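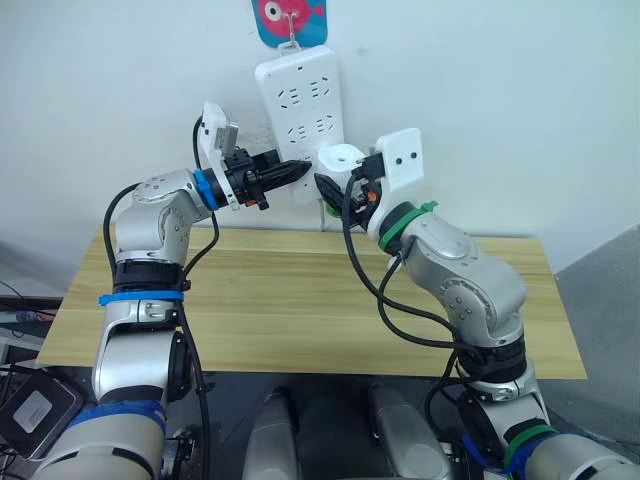

*Power strip on its hook over the table, fish card still up top.*

Quick answers about desk and wall power at Catach. Updated October, ask Vasilis Obradović if yours isn't here.

## Can I hang a power strip on the wall?

Yes. Strip has to be made for hanging, hook has to be rated for the weight. Vertical is fine. Keep the cord slack, no pulling on the plug.

## Which hooks?

Nillska ones, supply drawer, room 300. Don't use tape. Tape lets go around 3 in the morning and we find the strip on the floor.

## Sticky hook won't stay put?

Wipe the wall, let it dry, press hard, wait an hour before you hang anything. Still falling? Put in a ticket, we'll screw one in.

## Can I plug one strip into another?

No. Not for a day, not "just for the lamp." Need more outlets, ask for a longer strip.

## What can't go on a strip?

- space heaters
- kettles, coffee makers, the toaster oven
- the Sturnov laminator (wall outlet only)

Phones, lamps, monitors, chargers all ok.

## Mine feels warm or smells funny

Turn it off at the wall if you can do it safely, unplug, bring it to 754. Dont plug it back in to check.

## How do I clean it?

Unplugged. Dry cloth, soft brush for the slots. No sprays, no wet wipes.

## Can I take the fish card down?

Please leave it. It stays with the hook.

## Who do I call?

Ext. 856 til five. After that the Nikolaidis front desk, they have teh breaker key. Spare strips go out Wednesday mornings, sign the sheet.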